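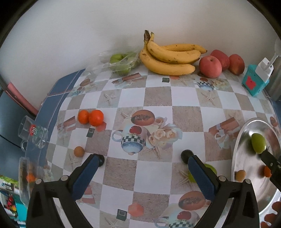 The second gripper is finished, so I now have a pair. Both have the same black jaws, and I stuck with the dark blue textured pads after Costel Sima gave me an offcut.

Fruit is still my test load. Tangerines are easy enough. Longans are small and roll off if the tips don't meet square, so I've shimmed the right jaw twice. The screws at the base need checking every 200 grips or so – I forgot once and lost an evening to it.

Next job is a softer spring. Willy has a few spare at Skurthorpe.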